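Illdale Meteor Watch: Frequently Asked Questions

When is the watch?
The watch runs over three nights in November, close to the peak of the shower. Final dates go up on this page once the site is confirmed.

Where do we meet?
At the lower parking lot on Priltdale Road. Walk up the gravel path to the open field. Please don't park along the road.

Do I need a telescope?
No. Meteors can cross any part of the sky, and a telescope shows only a small patch of it. Your eyes are all you need. Binoculars are nice for looking at star clusters during slow spells.

What is a meteor?
It's the streak of light you see when a bit of dust or rock hits the upper atmosphere at high speed. Most of the pieces are no bigger than a grain of sand. One that reaches the ground is called a meteorite.

How many will I see?
That depends on the moon, the clouds and how long you stay. At last year's watch, Adwoa Mahama logged 23 meteors in one night. Other people went home early and saw two or three.

What time should I come?
After midnight is usually better. By then our side of the Earth is facing into the direction it travels, so more particles hit the air above us. The gate opens at 10 p.m. for anyone who wants to get settled.

Can I use a flashlight?
Red lights only, pointed at the ground. Your eyes need 20 to 30 minutes to get used to the dark, and one phone screen can undo that. Turn your car's dome light off before you open the door.

What should I bring?
A reclining chair or a blanket, a hat, gloves and more layers than you think you need. Hot drinks are welcome. There is no food for sale on the field.

What if it's cloudy?
Torben Sperling posts a decision by 6 p.m. each night. Thin cloud doesn't cancel the watch, but rain does.

Can I take pictures?
Yes, without flash. Use a tripod, a wide lens and long exposures. Set up on the east side of the field, and ask for Dela Aryee if you want help with settings.

Are dogs allowed?
Only service dogs.

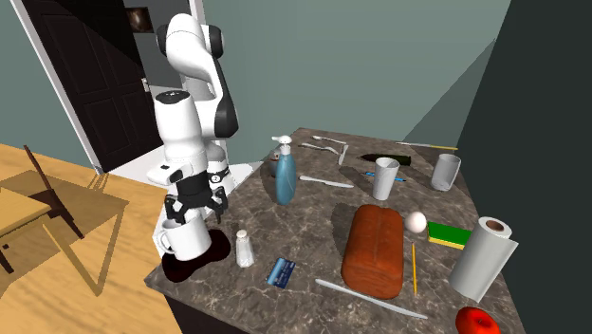 White mug on a marble-patterned counter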